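Simulationszelle Kitolitz — README

Stand: April
Pflege: Omid Soltani
Gilt für: Zellenkonfiguration, Kameras, Greifer, Objektbibliothek

Zweck

Kitolitz ist die virtuelle Küchenzelle im Projekt Follaldale. Sie dient zum Einrichten und Prüfen von Greifabläufen, bevor diese an die Auswertung gehen. Dieses Dokument beschreibt, wie die Zelle aufgesetzt, kontrolliert und nach Fehlern wieder in einen definierten Zustand gebracht wird. Die Auswertung selbst ist in der README von Serach beschrieben.

Aufbau der Zelle

Ein einzelner Arm steht auf einem festen Holzblock vor der Arbeitsplatte. Der Block ist ein statischer Körper ohne Freiheitsgrade; der Arm ist über eine starre Verbindung an ihm befestigt. Der Basisrahmen des Arms ist zugleich der Weltrahmen der Zelle. Wer den Block verschiebt, verschiebt damit alle Objektposen, die relativ zur Welt gespeichert sind. Deshalb ist die Pose des Blocks in der Konfiguration gesperrt und darf nur zusammen mit dem Objektlayout geändert werden.

Zwei Kameras sind angelegt:

cam_zelle — fest, Blick auf Arm und Arbeitsplatte
cam_hand — am Greifer montiert, Blick über die Finger nach vorn

Beide Kameras laufen im selben Takt wie die Regelung. Die Bildrate wird nicht getrennt eingestellt.

Einrichten

1. Konfiguration laden, Simulation angehalten lassen.
2. Arm in Grundstellung setzen. Alle Gelenkgeschwindigkeiten müssen null sein.
3. Objektlayout laden. Die Zelle verwendet einen festen Satz von Layouts; eigene Layouts gehören in den Unterordner lokal.
4. Simulation 50 Schritte ohne Stellbefehl laufen lassen, damit sich die Objekte setzen.
5. Greifer vollständig öffnen, Fingerstellung auslesen und mit dem Sollwert vergleichen.
6. Aus beiden Kameras je ein Bild speichern und gegen die Referenz halten.

Schritt 4 wird gern übersprungen. Runde Objekte rollen dann erst im Ablauf los und der Fehler landet beim Greifer, wo er nicht hingehört.

Kontrolle der Kameras

Im Bild von cam_hand müssen beide Finger sichtbar sein, mit freiem Blick auf die Platte dazwischen. Fehlt ein Finger, stimmt die Montagepose nicht. In cam_zelle müssen Basis und Greifer gleichzeitig zu sehen sein; dass obere Glieder den Bildrand schneiden, ist zulässig.

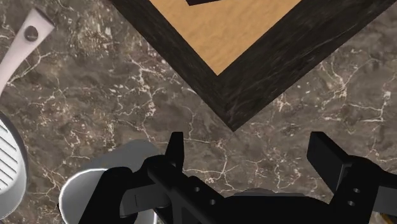
Erst cam_hand, dann cam_zelle.
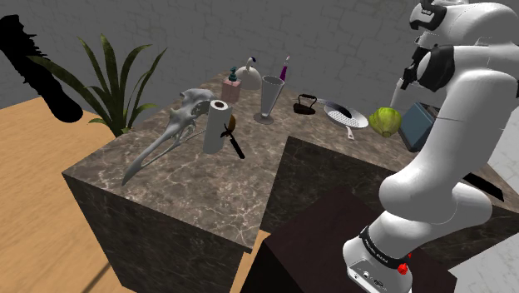

Die Montagepose von cam_hand ist relativ zum Flansch gespeichert, nicht relativ zum Greiferkörper. Nach einem Wechsel des Greifermodells muss sie neu gesetzt werden, auch wenn das neue Modell dieselben Außenmaße hat. Das Skript von Goossens übernimmt das, schreibt aber nur in die aktive Konfiguration. Änderung danach von Hand in die Vorlage eintragen.

Parameter

Reglertakt: 50 Hz
Löseriterationen, Standard: 16
Löseriterationen bei Kontaktproblemen: 33
Maximale Wartezeit auf Fingerstillstand: 12 Schritte

Die höhere Iterationszahl verlängert die Laufzeit merklich. Sie ist für die Fehlersuche gedacht und wird nach Abschluss zurückgesetzt.

Bekannte Störungen

Finger zittern bei geschlossenem Greifer: meist zu hohe Steifigkeit im Fingergelenk. Zuerst die Dämpfung prüfen, dann die Steifigkeit schrittweise senken. Die Reibwerte bleiben unverändert.

Objekt sinkt in die Platte ein: Kollisionsnetz fehlt oder ist falsch skaliert. Sichtnetz und Kollisionsnetz nacheinander einblenden und vergleichen. Bei dünnwandigen Objekten, besonders Gläsern und Pfannen, ist eine konvexe Zerlegung nötig. Eine einfache Hülle schließt die Öffnung.

Arm startet mit Ruck: Sollstellung und Grundstellung weichen voneinander ab. Regler abschalten, Grundstellung neu schreiben, Regler wieder zuschalten. In dieser Reihenfolge.

Bild von cam_hand ein Takt zu alt: Renderaufruf steht vor dem Simulationsschritt. Reihenfolge in der Hauptschleife korrigieren — ein Versatz in der Nachverarbeitung verdeckt den Fehler nur.

Zurücksetzen

Nach einem Absturz oder bei ungültigen Gelenkwerten wird die Zelle vollständig neu geladen. Ein Zurücksetzen des Arms allein genügt nicht, weil der Löser alte Kontaktpaare behält. Protokolldatei vorher sichern; sie wird beim Neustart überschrieben.

Änderungen

Änderungen an Blockpose, Greifermodell oder Kameras bitte vorab mit Omid Soltani abstimmen. Neue Objekte können ohne Rücksprache aufgenommen werden, sofern Masse, Reibwert und Kollisionsnetz eingetragen sind. Offen ist noch die Umstellung der Layouts auf relative Posen.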